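Blaue Linien in der Halle: Der Tauschmarkt bekommt seinen Plan auf den Boden

Wer in den letzten Tagen in der alten Wikcombe-Halle war, hat es bestimmt schon gemerkt: Man läuft da jetzt über ein Raster aus blauem Malerkrepp! Ich bin gestern nach dem Einkaufen kurz reingeschneit, eigentlich wollte ich nur den Schlüssel für den Schaukasten abgeben, und bin dann doch bis kurz vor sieben hängen geblieben. Es geht nämlich endlich los mit den Vorbereitungen für unseren Tauschmarkt im August, und zum ersten Mal wird vorher richtig abgeklebt, Feld für Feld.

Ihr erinnert euch vielleicht ans letzte Jahr. Da durfte sich jeder hinstellen, wo er wollte, und um halb zehn standen die Bücherkisten so dicht an den Kinderfahrrädern, dass man mit dem Buggy gar nicht mehr durchkam. Ich selbst hatte meinen Tapeziertisch direkt vor der Tür zur Teeküche (tut mir leid, wirklich, ich hab den ganzen Vormittag "Darf ich mal?" gehört). Das soll diesmal anders laufen. Jeder Stand bekommt sein eigenes Feld, die Nummern werden am Vorabend mit Kreide in die Ecke geschrieben, und wer ein großes Möbelstück mitbringt, kann zwei nebeneinanderliegende Felder nehmen.

18 Stände sind geplant, das ist für unsere Verhältnisse ordentlich. Den Plan gezeichnet hat Surachet Somboon, und zwar auf der Rückseite eines Vusico-Kalenders, den er die ganze Zeit zusammengerollt unter dem Arm trug. Gemessen wurde mit Schnur und Zollstock. Geklebt hat, wer gerade Zeit und gute Knie hatte. Ich habe mich mal für einen halben Streifen dazugehockt und kann sagen: Das sieht leichter aus, als es ist! Man zieht zu fest, dann reißt das Band, man zieht zu locker, dann wirft es Falten, und beim Andrücken merkt man, dass man auf der falschen Seite der Schnur war.

Der graue Boden macht immerhin gut mit, glatt wie er ist. Das Blau leuchtet darauf richtig schön, auch wenn man in die Hocke geht und genauer hinschaut. An manchen Stellen ist die Kante allerdings schon ausgefranst, und an einer Kreuzung steht ein Stückchen vom Band hoch.

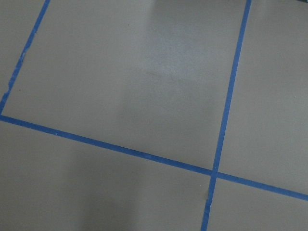 Ong meinte dazu, man solle die Kreuzungen gleich doppelt kleben und mit einem Löffelrücken glattstreichen, sonst hätten wir bis August lauter lose Zipfel und ständig jemanden, der mit dem Absatz hängen bleibt. Außerdem wäre ein breiterer Gang in der Mitte schöner als lauter gleiche Wege, man komme ja auch mal mit einem Sessel vorbei.

Den Gang haben wir dann gleich vor Ort diskutiert, im Stehen, mit dem Kalenderplan auf einem Stuhl. Ergebnis: In der Mitte fällt eine Standreihe schmaler aus, dafür kommt man von der Eingangstür bis zum Notausgang ohne Slalom durch. Ich finde das gut, auch wenn Surachet seinen schönen Plan jetzt noch mal neu zeichnen muss. Er hat tapfer genickt und nach einem Radiergummi gefragt.

Und das mit dem Löffelrücken habe ich zu Hause auf den Fliesen im Flur ausprobiert, mit einem Rest Krepp aus der Schublade. Klappt prima! Ein Suppenlöffel geht besser als ein Teelöffel, und wer eine alte Plastikkarte hat, kann auch die nehmen. Also bringt beim nächsten Klebetermin gern einen Löffel mit, der ein paar Kratzer verträgt. Die Stellen, die jetzt schon hochstehen, werden abgezogen und neu geklebt. Vorher wird noch mal durchgefegt, Krümel unter dem Band sind nämlich auch so eine Sache.

Noch ein paar praktische Dinge, nach denen ich beim Bäcker schon gefragt wurde. Die Standgebühr beträgt 3 Euro, egal ob ihr Bücher, Geschirr oder Pflanzenableger dabeihabt. Ein zweites Feld kostet noch mal dasselbe. Tische müsst ihr selbst mitbringen, Stühle sind da. Decken auf dem Boden gehen auch, dann aber bitte innerhalb der Linien bleiben und nicht mit eigenem Klebeband festmachen! Für Kinder gibt es eine Ecke, in der sie ohne Gebühr tauschen dürfen, die ist auf dem Plan gleich rechts vom Eingang.

Aufgebaut wird ab acht Uhr morgens, getauscht ab zehn. Wer mit dem Auto kommt, lädt bitte an der Seite Preveckstraße aus (ja, da wo immer die Fahrräder stehen) und fährt danach wieder weg, der Hof ist eng genug. Kaffee wird gekocht, beim Kuchen sind wir wie immer auf euch angewiesen. Im letzten Jahr hatten wir viermal Marmorkuchen und keinen einzigen mit Obst, vielleicht traut sich ja jemand an die Zwetschgen.

Anmelden könnt ihr euch über die Liste, die innen an der Hallentür hängt. Schreibt bitte gut leserlich dazu, was ihr ungefähr mitbringt, damit nicht alle Schallplatten nebeneinander landen. Wunschfelder könnt ihr auch eintragen, versprechen kann ich aber nichts. Mein Lieblingsplatz vor der Teeküche ist übrigens gestrichen, da läuft jetzt der Gang entlang, und ich suche noch eine neue Ecke für meine Einmachgläser und die zwei Lampen, die mein Keller seit Jahren loswerden will.

Bis zum Markt bleibt das Krepp liegen. Wer in der Halle zu tun hat, darf natürlich drüberlaufen, nur schwere Sachen bitte tragen und nicht schieben. Und falls ihr irgendwo eine Rolle blaues Malerkrepp übrig habt: In der Teeküche steht ein Karton dafür, neben der Spüle.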